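The good plates

We have been using paper plates since June. The dishwasher died the week we moved, the new one came with the wrong hose, and by the time that was sorted out we had gotten lazy. Last Tuesday I finally unpacked the box marked PLATES 3, which had been sitting under the coat hooks with a phone charger on top of it.

There were three boxes of dishes in total. The first two were easy. They held the everyday white stuff from Skondska, the mugs, and the cereal bowls my brother gave us. I put those away in one evening. The third box was the one I kept putting off, because it had the plates I bought from Vasanthi Namboodiri when she closed her shop, and I was sure at least one of them would be in pieces. I had wrapped them at one in the morning with whatever paper was left.

None were broken. One small side plate has a chip on the bottom that I think was already there. Everything else came out fine, if a little dusty from the newspaper.

I paid 76 dollars for the lot, which felt like a lot of money at the time for plates that don't match. Vasanthi used to buy odds and ends from people clearing out their parents' houses, so you never got a full set of anything. I have two blue ones, a brown oval platter, some cream ones with a worn gold line, and the pale green. 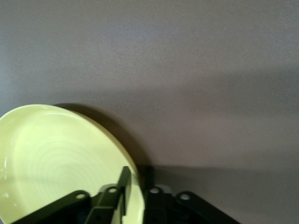
I washed everything by hand in two batches and dried it with a dish towel. The towel matters more than I thought. The first one I used was new and left lint all over the brown platter, so I had to rinse that again and start over with an old one.

Then there was the question of where to put them. The kitchen here is smaller than the last one, and the upper cabinets are shallow. A dinner plate fits with the door closed, but the platter does not. I tried standing it up behind the mixing bowls and it slid forward every time I opened the door. For now it is on top of the fridge – not a great place, but it's out of the way.

For the rest I bought a wire shelf from Idon that splits one cabinet level into two. It was cheap and took no tools. Big plates go underneath, small ones on top. I put a sheet of paper towel between the ones with the gold line, since they are the most likely to get scratched. The gold ones also can't go in the microwave, so I put them on the left, on their own, where I hope we won't grab them half asleep.

Nimal Miah came over on Saturday and we ate off all of it, nothing matching. He asked whether we were saving the white plates for company. I said it was the other way around, and he had a second helping of rice.

The paper plates went to the shelf in the garage with the camping stove. There are 208 of them left, according to the pack and a half I still have. That's enough for several summers.

Next is the box with the glasses, which I wrapped even later that same night.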